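May 16, 2018

Well, I said I would write up the bad days along with the good ones, so I'm sitting down with my tea and doing it before I forget the order of things.

We had the arm doing its slow approach moves at Zivamside all morning, and it went so nicely that I let myself get comfortable. Otis Szabo had come over from the Dokley side with a bag of rolls (bless him), and the two of us were chatting away when the arm went 6 millimeters lower than I had told it to. It doesn't sound like much, does it? But the limit I'd typed in was supposed to make that impossible, and my stomach dropped right along with it. Otis hit the stop button before I'd even put my roll down. No harm to anybody, thank goodness, and I thanked him so many times he told me to quit it.

After that we sat down with the wrist camera pictures and went back through them one by one, which took forever, and my eyes are still sore. I kept coming back to this one, with the dark finger sticking up against all that pale blur and not a thing in its grip. I must have stared at it for ten minutes, wishing it would give me a distance. 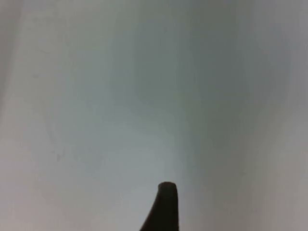

Later, after supper

I went back to the log, and I'm fairly sure I've found it. The height offset from January was still sitting in the old settings file, and when I restarted the controller after lunch yesterday it loaded that one instead of mine. It was my own doing, I'm afraid. I had saved the new file under the Wunine folder and never moved it over.

So the speed is down to 30 percent until I've run 50 clean approaches in a row, with one of us standing at the button the whole time and no rolls in hand. I also wrote to Biwott to ask whether the controller can be made to refuse an old file, and I told them plainly what I'd done, though I rewrote that part three times. Otis took the last roll home. I'll move the file first thing tomorrow, and then check it again before I switch anything on.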